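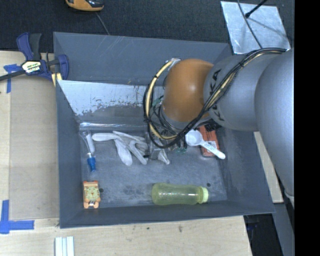 What Is a Bin For?

Stirkell Kids: How Things Get to You

When you order a toothbrush or a pack of pencils, it doesn't sit on a shelf like the ones in a grocery store. In many warehouses, small things wait in bins. A bin is a deep box with no lid. It has a bottom and four walls, and it keeps things together until somebody needs them.

Why are bins deep?

Try putting ten marbles on a dinner plate and walking across the kitchen. Now try it with a soup pot. The pot is easier, even though it is heavier. Tall sides stop things from rolling or sliding out when the bin is carried or bumped. A deep bin also holds more than a shallow one with the same size bottom.

There is a problem with deep bins, though. Things end up at the bottom, and they slide into corners. A thin, flat package in a back corner is hard to pick up. If you have ever tried to get the last raisin out of a box, you know what this is like.

Why are so many bins gray?

Gray is a plain color. Most things put into a gray bin show up against it, especially red, yellow and green things. Gray also hides a little dirt, so the bin can be used for a long time before it looks old.

Clear packaging is different. You can see right through it, so whatever is behind it shows too. Often the first thing you notice is a shiny spot where light bounces off the plastic.

Where do the scratches come from?

Bins get scratched by the things that go in and out of them. Corners, zippers and hard edges all rub on the walls. Each rub takes away or pushes aside a tiny bit of the surface. One rub leaves a thin pale line, or no mark at all. Many rubs leave a scuffed patch. The bottom often gets plenty of scuffs, as heavy things rest and slide there.

A scratched bin still works fine. A cracked bin should be taken away, as it could break when someone lifts it.

How do people find the right bin?

The Holloway warehouse in Plesau has 426 bins, and each one has its own number. If your pencils are in bin 257, the computer list says 257. The worker doesn't have to look through the rest. Each row there has a sign at the end, so you can tell which way the numbers go.

Why wrap small things in plastic?

A wrapper keeps dust off. It also keeps parts together, so a screw doesn't get lost from the piece it belongs to. Some wrappers have a label with the name of the item and how many are inside.

Try it at home

You will need a deep box, a shallow tray and 18 small things, such as buttons, erasers and toy bricks.

Put everything in the tray. Ask someone to name one thing, then find it. Count the seconds.

Now put everything in the deep box, give it a gentle shake and do it again.

Write down both times. Then try with a flat thing lying in the corner of the box.

Words to know

Bin: an open box for holding things
Scuff: a mark made by rubbing
Warehouse: a building where goods are kept before they are sent out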